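Jatmont adds second-child module to family leave planner

Jatmont, which runs a planning service for expectant parents, has released a module for households moving from one child to two. It covers the eight weeks before the due date and the first twelve weeks after it. An early version was tested in January by 38 families.

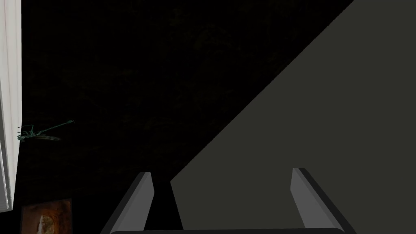
The module divides preparation into sleeping space, daily transport and care of the older child during the birth. Sleeping space is handled first, and the planner asks parents to enter the floor area of each bedroom before any furniture is moved. Room diagrams use plain untextured shapes, much like the flat gray surface and two slanted gripper fingers in the rendering, so that clearances can be read without decoration in the way. A warning appears if a crib and a toddler bed would block the door.

"Most parents we tested with had the clothes and the stroller sorted," said Shirley McIntyre, who led the work. "The gap was overnight cover for the first child."

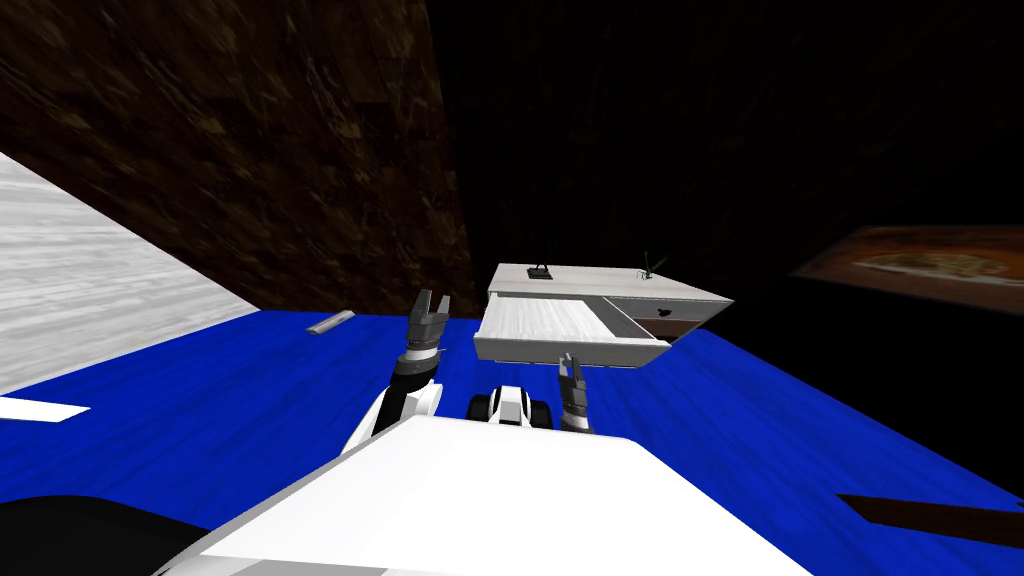

Storage is treated separately. The planner assigns items by height and by how often they are used, with diapers and wipes placed in the lowest band. A low white cabinet such as the one in the render, drawer open, falls in that band, and the module then prompts for a drawer latch if the older child is under three.

Asif Virk, who maintains the checklist, said entries can be shared with 2 other adults. Existing accounts receive the module at no charge — new users can join from the sign-up page. A printed version is planned.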